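About Us

The Moussa Laboratory was founded to study one part of automation that remains hard: teaching a machine to handle things that crush, flake, bend or slip. Our work is paid for by the Furnell Fund and by partner firms in the food and packaging trades. We publish our methods, share our results with other research groups, and train students who go on to work in industry and teaching.

Most industrial arms are built to repeat one movement on one part. A pastry, a ripe pear or a folded cloth is never quite the same twice, and a grip that suits one will damage another. Our researchers study how an arm can learn such a task from a modest number of human demonstrations, and how far that learning carries over when the object is turned, moved or exchanged for another of its kind.

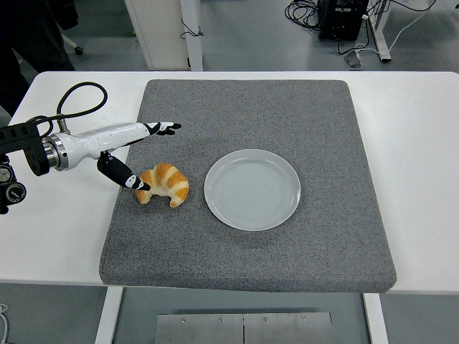 Soft Handling Group
Moussa Laboratory, Prilport

The Soft Handling Group is led by Nadine Rawashdeh, who joined the laboratory from the engineering school at Nornach. Maysoun Ghanem directs the group's testing program and is responsible for the records on which all of its published results depend. The group also includes doctoral students, technical staff and visiting researchers.

Our method

The group's main line of research is known within the laboratory as staged grip learning. An operator guides the arm through a task, such as moving a croissant to a plate, and the system records the position of the arm, the opening of the fingers and the view from the cameras. Each recording is then divided into stages: approach, first contact, closing, lifting, placing and release. The arm learns each stage in turn, and a separate model decides when one stage should end and the next begin.

This division matters most at first contact. Earlier systems treated the whole movement as one piece, and small errors in the approach were carried into the grip. Under the staged method the arm may pause, correct the position of its fingers and close again before any lifting force is applied. The same two-finger gripper is used throughout a study - we do not change fingers between objects - so that any gain can be credited to the learning method and not to the hardware.

Results to date

In our most recent study the arm was trained on 800 demonstrations covering 6 kinds of baked goods. It was then tested in 1,975 trials, with objects set down at positions and angles that had not been used in training. The staged method damaged fewer items than our earlier single-piece method on every kind tested. The improvement was greatest for layered pastry and smallest for plain rolls, which the earlier method already handled well.
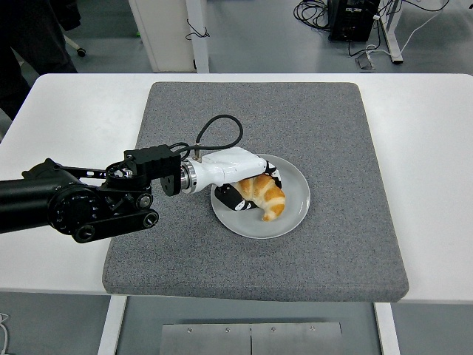 Failures are reported in full. In 145 of the trials the item was dropped, crushed or left outside the target area, and each of these cases was reviewed by two members of the group working separately. Most were traced to a late decision to close the fingers. A smaller share arose at release, when the arm opened before the item was fully supported. Work on the release stage began in May and is the main subject of the group's current studies.

Working with us

The group accepts applications from doctoral candidates in robotics, computer science and mechanical engineering. Firms with a handling problem of their own may propose a joint study, provided that the findings can be published. Written proposals should state the object to be handled, the present method of handling it, and the level of damage the firm considers acceptable.

Requests for data or for a visit to the Prilport site should be addressed to the laboratory office, marked for the attention of Maysoun Ghanem.

Page last reviewed October 2022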